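# 手眼抓取流水线(Hadix 笔记版词条)

**手眼抓取流水线**,我们组里平时就叫“手眼那套”,指的是把相机装在机械臂手腕上、靠它看到的东西来决定怎么伸手去抓的一整套软件。这个词条最早是 Ambros Marti 起的头,写了三行就扔给我了,所以下面的口吻基本是我的,有不同意见的请直接改(Rosalba Palumbo 已经改过两轮,标定那一节大半是她的功劳)。

## 名字和范围

严格说起来,“手眼”(eye-in-hand)只说明相机跟着手走,和它相对的是“眼在手外”(eye-to-hand),相机固定在架子或者天花板上。两种布局我都用过,说句偏心的话,我更喜欢手眼:越靠近目标看得越细,换工位也不用重新架相机。代价是手一动画面就动,感知模块得时时刻刻知道自己在哪儿。

本词条只讲软件,包括感知、状态估计、规划、控制,还有我们天天骂又离不开的那些工具。夹爪怎么选型、线怎么走,请看硬件那边的条目。

## 历史(其实是我们自己的历史)

Hadix 的第一版是 Lizelle Rampersad 写的,整个程序就一个大循环:拍一张,算一次,走过去,闭合。没有重试,没有超时,日志全靠 print。可别笑,它真的跑起来了!后来 Bendance 那边要接进来做桌面整理,大循环撑不住了,七月份我们花了整整一个月把它拆成几个独立进程,中间用消息队列连着。

拆完之后头一个礼拜特别难受,每个模块单独测都好好的,合起来就抖。最后查到时间戳上:相机驱动填的是图像到达主机的时刻,机械臂驱动填的是采样时刻,两边差了 44 毫秒。手停着的时候看不出来,手一快,目标位置就往运动方向上偏。现在所有驱动都统一填采样时刻,这条规矩写在仓库首页,加粗的。

## 感知

### 检测与分割

第一步是在图像里找出候选物体,输出掩码和置信度。我们试过先检测再分割的两段式,也试过直接出掩码的单段式,目前用的是后者,主要图它延迟低。训练集里有 400 张是 Rosalía Lozano 手工标的,标得非常细,连拉环的边都抠出来了(她说她现在看见罐子就想画多边形)。

反光金属面是老大难。罐顶亮的地方会过曝,深色罐身又容易欠曝,自动曝光夹在中间来回找,掩码就跟着一胀一缩。我们的做法是进入接近阶段后锁定曝光,只在远处允许它自己调。

### 位姿估计

对罐子这种旋转对称的东西,没必要算完整的六自由度。绕竖轴转多少度都一样抓,硬要算,滤波器反而会因为那个自由度不确定而乱跳。所以 Hadix 里每类物体都带一个对称性标记,圆柱体的标记打开以后,估计器只管位置和轴线方向。顺便说一句,这个标记填错过,有人给带把手的杯子也打开了,结果夹爪老往把手上撞。

### 手眼标定

标定求的是相机坐标系到末端法兰坐标系的变换,也就是大家熟悉的 AX = XB。Rosalba 的经验是,姿态的变化比数量要紧,如果手腕只是平移、几乎不转,样本再多也解不好旋转部分。她会让手腕绕不同的轴各转几次,再把残差最大的那几组挑出来看看原图,十有八九是标定板反光或者角点没对上。

## 规划

规划器拿到目标位姿以后,先生成一批抓取候选,再逐个打分。打分项有这些:

- 两指张开后能不能容下物体,两侧还留多少余量;
- 接近路径上有没有碰撞;
- 末端是否离关节限位太近;
- 抓住以后往上提,手腕会不会扫到旁边的东西。

权重是人手调的,我知道这听上去不太高级。Ronaldo Lins 做过一版学习出来的评分器,在仿真里漂亮极了,上真机之后偏爱一些特别贴边的抓法,我们就先把它放在旁路里,只记录打分,不参与决策。

## 控制

轨迹段分两截。前一截是普通的关节空间运动,走到物体前方的预抓取点;后一截是视觉伺服,边看边修正,直到夹爪两指落到目标两侧。伺服阶段的增益从低往高调,别反过来!我头一回调就是从高往低,手腕抖得像在筛面粉。

距离 110 毫米是我们切换两截的默认门限。太远切换,伺服走得慢吞吞;太近切换,又没有余地修正前面积累的误差。这个数在参数文件里叫 `servo_enter_mm`,换了相机或者换了手指以后应该重新试。

闭合阶段看的是手指电流和开口宽度。两个条件一起满足才算抓住,只看电流的话,手指顶到桌面也会报成功。

## 一个典型的接近画面

调伺服的时候我最爱看的就是这种手腕视角:罐子立在白色桌面上,两根蓝色手指张得很开,中间到罐子之间全是空的桌面。规划器喜欢这种布局,前方没有遮挡,容易给高分。感知这边就没那么轻松了,银色罐顶边缘有亮斑,罐身又几乎是黑的,左边还有只露出一部分的黄绿色和深灰色物体。像这类被画面边界切掉的东西,我们会把掩码标成“不完整”,不拿去做位姿估计,但仍然留在障碍物地图里。

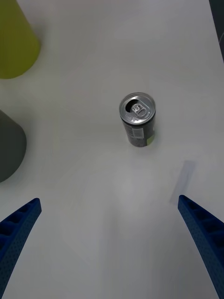
## 工具

### 回放器

每次运行都会存下图像、关节状态、掩码和规划器的全部候选。回放器叫 Petkov,可以逐帧往前往后拖,也可以换一个新版感知模块重新跑同一段数据,然后并排比较。我现在改任何东西,都会先在 Petkov 里过一遍再上真机,省下的时间真的很可观。

### 参数管理

参数文件跟代码放在同一个仓库里,改动要走评审。以前大家习惯在机器旁边随手改,改完忘了提交,第二天换个人来用就一头雾水。

### 仿真

仿真主要用来测规划和状态机,感知测得少,渲染出来的金属光泽跟真实相机差得还是有点远。Flolico 的同事在做材质随机化,效果我还没有认真评过,等有了结果再补进来。

## 已知问题

1. 透明或者半透明的薄片容易被当成阴影漏掉,反过来也会把阴影当成物体。
2. 手指进入画面后会挡住一部分视野,目前用固定的手指掩码去除,手指开口变化时边缘不够准。
3. 状态机在第 7 次重试以后会直接放弃,但不会把手退回安全位姿,得人工点一下复位。Lizelle 有个补丁,还没合并。

## 参见

- 视觉伺服
- 手眼标定
- 抓取候选生成
- Petkov 回放格式说明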